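We use cookies to remember your region and keep the site running. By continuing to browse you accept our cookie policy. [Accept] [Manage settings]

Section 4: Setting up the pouch packing table

You've got your delivery, the crates are washed and you're ready for the fun part! Section 4 covers sorting, flattening and packing empty pouches by hand, ready for filling day. It's written for small kitchens, seed savers, tea blenders and anybody else who goes through a lot of flat pouches and is tired of digging them out of a crushed bag one at a time.

If you have already packed from the older booklet (the one with the green cover), please still read 4.3. The stacking method has changed and the new one is so much nicer to work with.

4.1 What you need

- One table, wiped down and completely dry, with room for both forearms
- One Zakville vented crate for each pouch size
- Your pouches, still in their outer bags
- A soft dry cloth
- A pencil and the tally card from the back of this guide
- A second crate or carton for rejects

A vented crate is well worth using, even if you have a solid tub handy. Air gets in through the sides, crumbs and dust drop through the floor, and you can see how full it is from your chair. We tried three kinds of tub before settling on these, and Peninah Nyaga, who wrote most of this section, still gets excited when a new colour comes in.

Note: The Stellex pouches come 188 to an outer bag. The small Rotich ones come 40 to a bag and are much stiffer, so they can skip step 5 in 4.3.

4.2 Getting the table ready

1. Choose a table at a height where your elbows rest easily. Sitting is fine, and so is standing, but pick one before you start, as the crate position changes.

2. Wipe the top and let it dry fully. A damp patch will grab a flat pouch like glue, and you'll crease the corner peeling it up.

3. Put the crate on the side of your stronger hand, with a short side facing you. Left-handers, swap every left and right from this point on. It works just as well!

4. Leave the middle of the table clear. Pouches waiting to be sorted go toward the back, on the side opposite the crate.

5. Place the reject carton on the floor or on a stool. If it sits on the table it will fill up with good pouches, guaranteed.

CAUTION: Don't open outer bags with a knife over the pile. Snip the top corner with scissors well away from the contents, then tear along the seam. A nick in a pouch can be very hard to spot until there's product in it.

4.3 Sorting and stacking

Read the whole list once, then go for it. By the second bag you'll have your own rhythm.

1. Empty one outer bag onto the waiting area. One only. Two bags tipped out together slide into each other and you'll spend ages separating sizes.

2. Push the empty outer bag to the very back of the table, or drop it on the floor behind you. You'll want it again in 4.5.

3. Take the closest pouch by its near edge, between thumb and fingertips. A light pinch is plenty. Grabbing the whole face of the pouch leaves wrinkles that never quite come out.

4. Draw it toward you and let the air fall out of it. Big pouches will billow a bit, so give them a second to settle.

5. Lay it flat in the clear space and smooth it once with the side of your hand, from the sealed end to the open end. Going the other way pumps air back in.

6. Look it over for splits, stuck edges and crooked seals. Anything doubtful goes in the reject carton, and you can have a proper look later.

7. Lift it into the crate and start your stack at the far end.

8. Place the next pouch so that it overlaps the first and leaves a strip of the one beneath showing. Keep going like this, like a hand of cards.

The overlap in step 8 is the big change from the old booklet, which told you to square everything up into a neat block. A squared block looks lovely and is miserable to use. The pouches cling together and you pick up three at once. With a fanned stack every edge is there waiting for your thumb, and on filling day it feels like magic.

Tatu Biwott timed both methods on a Stellex run of 984 pouches in September. The fanned crates were emptied before the kettle had boiled for second tea, and the block crates took well into the afternoon.

Note: Stop stacking when the pouches reach the bottom of the handle opening. Any higher and your fingers will crush the top few every time you carry the crate.

4.4 If something isn't going right

The pouches stick together.
Usually static. Wipe your hands down with the barely damp corner of a cloth, dry them, and try again. Moving the table away from a heater helps a great deal, especially in winter.

The fan keeps sliding forward.
Your overlap is too wide. Show a narrower strip of each pouch, or tuck a folded tea towel under the near end of the crate so it tips back slightly.

The pile falls off the back of the table.
Push the table to the wall, or tip out half a bag at a time. Large pouches are slippery little beasts and half bags are a perfectly good way to work.

You've lost count.
Don't start over! Make a pencil mark on the tally card for each full crate and leave it at that. Crates are easier to keep track of than pouches, and the order sheet only asks for crates anyway.

Corners are curling.
They've probably been stored on end. Lay a clean chopping board over the stack overnight and they'll relax.

4.5 Finishing up and storing

1. Slide the outer bag over the full crate like a pillowcase, with the opening at the handle end. Fold it under loosely. It keeps dust off and the crate can still breathe.

2. Write the pouch size and the date on a strip of masking tape and stick it to the short side, below the handle.

3. Stack crates no more than four high, labels facing out.

4. Go through the reject carton while the job is fresh. Pouches with a crooked seal are fine for dry samples and labels practice. Split ones can go in soft plastics recycling if your area takes it.

5. Wipe the table again.

CAUTION: Outer bags are large and thin. Keep them away from small children and pets, and fold them away as soon as you've finished with them.

A Mernik shelf unit holds 2,000 of the medium pouches in crates with a whole shelf to spare, and that spare shelf is a wonderful spot for your tape, scissors and tally cards. Keep the unit out of direct sun, as the heat can soften the seals.

4.6 Working with two people

Packing with a friend is quicker and much more enjoyable. Sit side by side. The person nearer the pile does steps 1 to 6, then passes each pouch across the clear space. The person nearer the crate does the stacking and keeps the tally. Swap chairs at every full crate so that neither of you is stuck reaching all morning.

Keep the crate still once the stack is started. If it has to move, lift it with both hands and set it down gently, then check that the far end of the fan hasn't slumped before adding more.

When you're packing alone, your free hand can rest on the table in front of the crate between pouches. It gives your shoulder a break, and you're in just the right spot to reach in and straighten the stack.
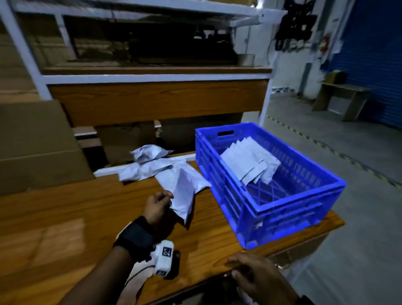

Carry on until the waiting area is clear, then tip out the next bag and go again from step 1 of 4.3. Filling is covered in Section 5, and you'll want your funnel and scale within reach for that one.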